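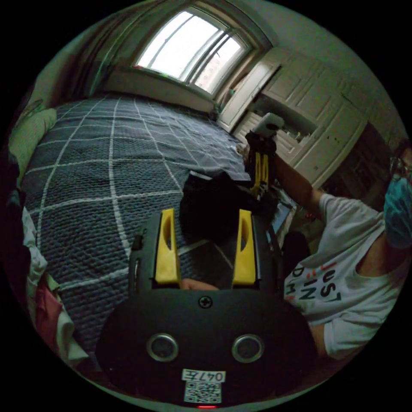

Hand-held grippers and housekeeping work: changes to tasks and staffing at Flesum

Student project report, 4 July 2019

1. Background

Flesum is a guest house operator with 18 bedrooms on one site. Its housekeeping staff have taken on a second kind of work alongside room cleaning: handling cloth items with hand-held grippers so that the movements can be used to train a robot arm. The training is done by a supplier, Indard. Our project looked at what this addition changes for the staff. The performance of the arm was outside our scope.

2. Method

We observed shifts, read the task sheets and held short interviews with housekeeping staff and the shift lead. Interview notes were coded under three headings: time, physical effort and control over the work. No names were kept. We did not interview anyone at Indard, and their view is missing from the findings.

3. The task

A worker holds one gripper in each hand and handles an item using only the fingers of the tools. Sessions take place in ordinary bedrooms, on or beside the bed. A session lasts 60 minutes and is followed by a break. The task sheet gives the item and the end state, such as "lift" or "lay flat", and leaves the order of movements to the worker.

Long, narrow pieces of fabric were rated the hardest items by the staff we spoke to. They twist, and a grip that is too low lets the upper part fold over. One gripper is normally held high while the other guides the fabric further down.
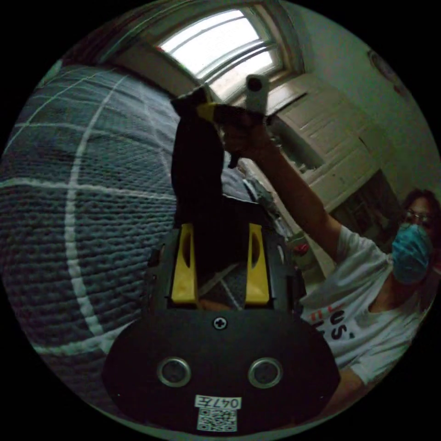
4. Findings

4.1 Time

Sessions were first fitted in between room cleans. This led to late finishes, and from December they were given their own slots on the rota. Staff preferred the new arrangement, although the cleaning load on the other workers rose on those days.

4.2 Physical effort

Gripper work involves less bending than bed making. Against this, staff reported tired forearms and shoulders, mainly from holding a tool above chest height. The risk assessment had been written for cleaning only and did not cover this.

4.3 Control over the work

Experienced staff found that their usual methods did not carry over. Folding by hand depends on feeling the edge of the cloth, and the grippers remove most of that. Several had worked out their own grips and passed them on during breaks. None of this was written down, and the task sheets were not altered to match.

Opinions on the purpose of the work were mixed. Some saw it as a step towards a better paid role. Others asked what would happen to their hours once the arm was in use - a question the shift lead could not answer.

5. Comparison site

Godoy, a laundry in Dadcombe, was visited once. It uses a fixed folding machine and no hand-held tools. Staff there load and clear the machine and have no part in setting it up. The contrast with Flesum is useful but rests on a single visit.

6. Recommendations

Extend the risk assessment to gripper sessions, with a limit on overhead holding.
Record the grips developed by staff and credit the work on the training record.
Give a written statement on hours before the arm is introduced.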